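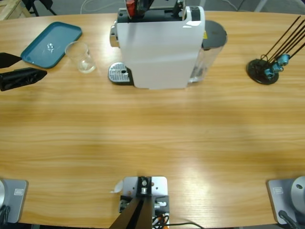
What is a core loop?
The core loop is the short set of actions a player repeats from the start of a game to the end. In a children's game it usually lasts well under a minute, and everything else (story, rewards, new levels) is hung on it.

Designing Mobile Games for Young Players
Handout 4: Loops, controls and level order
Module tutor: Dwayne Szabo
Practical sessions: Doğukan Yazıcı, Tuesday, Lab 2

Bring this handout to the practical. You will need the level table at the end of section 3 when you start on your own prototype.

1. Writing down the loop

Before you draw anything, write the loop as a line of verbs. For Kandstead, the farm game we used in October, it is: plant, wait, pick, swap. For Verura, the boat game, it is: tilt, drift, collect, land. If your line has more than five verbs, you have probably written down two loops. Pick one and put the other aside.

Each verb needs something the child can see or hear when it happens. In Verura the boat leans as soon as the tablet leans, and a shell makes a sound when it is collected. Landing has a short animation which can be skipped with a tap. The first version of the game had no skip, and testers aged five and six put the tablet down while it played.

2. Controls

We compare three kinds of input in this module.

Tap. Understood by nearly all children from about three upwards. Targets should be large and kept away from the bottom corners, where small hands hold the device.

Drag. Harder than it looks for under-fives, who often lift the finger halfway. If you use dragging, let the object stay where it was dropped. Do not send it back to the start.

Tilt. Popular with children, but it needs a calibration step. Take the resting angle when the level begins and measure from there. A child lying on the floor and a child sitting at a table hold the device quite differently. Include a dead zone so that small tremors do not move the character.

Do not mix tilt and drag in the same level. Burnetti, the pizza delivery game on the course drive, does this in its third world, and it is worth playing to see the problem for yourselves. Steering with the whole device while pulling an object across the glass is awkward even for adults.

3. Level order

A long level list does not mean a long design list. Verura has 157 levels built from a small group of ideas: wind, rocks, whirlpools, moving piers and fog. Each idea is first shown alone, then made slightly harder, then combined with one the player already knows.

Use this pattern for each new idea:

Level A: the idea appears and cannot hurt the player.
Level B: the idea can hurt the player, with plenty of room.
Level C: the idea with less room, or at a faster pace.
Level D: the idea together with an older one.
Level E: an easy level, as a rest.

Students tend to leave out level E. Please put it in. The drop in difficulty is where most younger players stop to look at the scenery or try things out, and the play logs from our sessions show them staying longer in these levels than in the ones on either side.

4. Failing and trying again

Keep the time between failing and playing again under 2 seconds. No menu, no score screen, no advert. The level should restart with the camera already on the character.

Avoid lives for this age group. A limited number of tries makes sense in an arcade, where each one is paid for, but on a family tablet it mainly causes arguments. If you want some cost to failing, send the player back to the last marker.

5. Reading

Assume the player cannot read. Menus should work with pictures and a spoken voice. Settings for parents can use text and should sit behind a simple gate, such as holding a button down.

6. Task for the practical

Work in pairs. Using the Dimaculangan level editor, build levels A to E for one idea of your own. Each level should take a new player no more than 30 seconds. Swap with another pair and watch them play without helping or explaining. Write down where they stop, and what they try first.

Hand in the level file and one page of notes. Save the file under both surnames. Marks are given for the order of the levels and for your notes. The artwork is not marked, so plain blocks are fine.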